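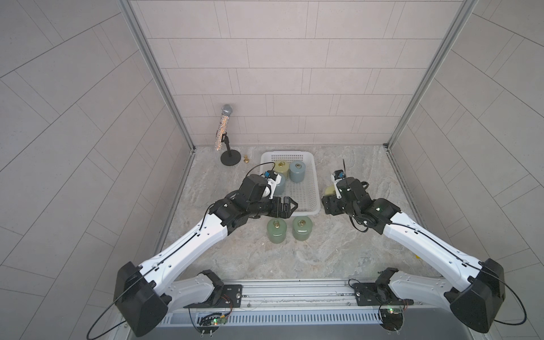 Industry & Engineering | Robotics software

Home Features News Reviews Subscribe

Taking turns at the basket

The software that keeps two robot arms out of each other's way is mostly concerned with waiting. At Fendcombe, a small automation company in Brelthorpe, it spends a good part of every working hour deciding which arm should hold still, for how long, and where it ought to be standing while it does.

The company's test cell has two arms side by side on one rail, with a tiled back wall and a marbled floor. The task it has been running since July sounds simple enough. A number of heavy cylindrical pieces, each with a brass ring on top, have to be moved into a white plastic basket. Either arm may take any piece. The basket is between them, so both arms need the same bit of space again and again.

Marcelle Delaunay runs the software side. She came to Fendcombe from a packaging firm, where she had written control code for single arms, and she expected the second arm to double the work.

"It was more like four times," she says. "With one arm, a bad plan means you hit a table. The table is always in the same place. With two, the thing you might hit has its own plan, and that plan can change after you've read it."

Her first version was cautious. It treated the space above the basket as a room with one key. An arm asked for the key, went in, put its piece down, came out and handed the key back. Nothing ever collided. The trouble was that the arms spent most of their time parked, and the cell ran only a little faster than it would have with one arm.

The current version is built on a planner called Nechyporuk, which Fendcombe bought in two years ago and has since largely rewritten. It cuts the space above the floor into small blocks and books them by time as well as by place. The left arm can have the near side of the basket for the next second and a half while the right arm has the far side. If either one runs late, its bookings are pushed back and the other arm's plan is checked again against the new times.

That check happens 15 times a second. Delaunay would like it to be faster, but says the limit is the cameras. Each arm carries one on its wrist, and a fixed one looks over the whole cell. Pictures from all of them have to be matched to the same moment before the planner can trust them.
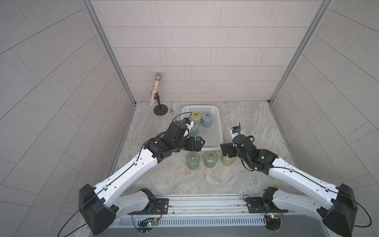
Three pieces in the basket and three on the floor in front of it, with a gripper at either side.

Perception has given the team more grief than planning. The pieces have a shiny finish, and a highlight on a curved side can be mistaken for an edge. The brass rings are worse. They are small, they reflect whatever is nearby, and they are the part the gripper most needs to find.

Fendcombe's answer was to stop looking for rings in the overhead picture at all. The fixed camera now supplies only a position and a colour for each piece. The wrist camera looks for the ring once the arm is close, and has 70 milliseconds to return an answer. If it fails, the arm lifts a little, turns its wrist by 5 degrees and looks again. After three failures it gives up on that piece and asks the planner for another.

Giving up was a feature the team argued over. Some of the engineers wanted the arm to keep trying, on the grounds that the piece had to be moved sooner or later. Delaunay pointed to the logs. An arm that would not let go of a problem kept its bookings, and the other arm was left waiting outside a part of the basket it could have been using. Coming back later, often with the other arm, usually worked better. The light falls differently from the other side.

The logs are kept by a tool the team wrote for its own use and now regards as the most useful thing it has made. Every run is stored with the camera pictures, the joint positions, the bookings and the reasons the planner gave for each choice. An engineer can stop at any point, change one setting and ask what the planner would have done. Before a new version goes anywhere near the arms, it is played against 1000 stored runs, and any change in behaviour is listed for someone to read.

Reading that list is dull work, and everyone takes a share of it. It is also where most of the faults are caught. In one version the planner had begun to favour the left arm whenever two choices scored the same. The effect on speed was too small to show up in the totals, but in the list it appeared as page after page of the right arm standing by. The cause was a sort order.
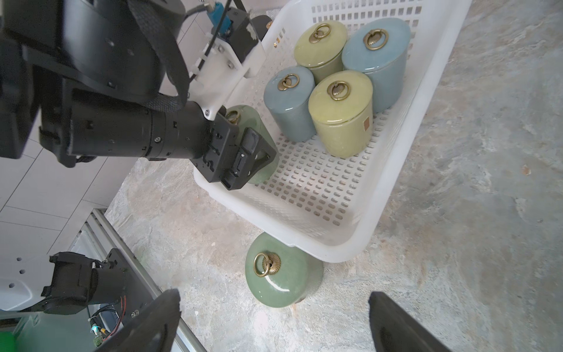 Crowding is the next item on the list. The first piece to go into an empty basket can be put down almost anywhere. Later ones have to fit beside what is there, and a gripper needs room for its fingers as well as for the piece. The planner used to choose each spot on its own merits, and would sometimes leave gaps just too narrow to use. It now looks two pieces ahead, which costs computing time but leaves fewer awkward corners.

It still can't push. A person packing the same basket would nudge one piece along with the side of another, and think nothing of it. Nechyporuk treats any contact outside the fingers as a fault and stops both arms. Delaunay has a trial version that allows light contact, using the current drawn by the motors to judge how hard the arm is pressing. She describes it as promising in the mornings and a nuisance by four o'clock, when the joints have warmed up and the readings have drifted.

The customer for all this is a parts supplier in Clesthorpe, which wants two-armed cells for packing small mixed orders. It has asked for a way for floor staff to see why an arm has stopped. At present the screen gives a fault code and a block number. Delaunay's team is replacing that with a sentence in plain English – "right arm waiting for left arm to clear the basket", for instance – and a drawing of the space being held.

Writing the sentences has taken longer than expected. The planner may have several reasons for a pause, and the one it recorded first is often of no use to the person standing next to it. For the time being the screen shows the reason that has lasted longest. Clesthorpe's staff will try it on a single cell before the others are fitted, and the wording will probably change again after that.

Contact us | Terms | Privacy | All rights reserved | Back to top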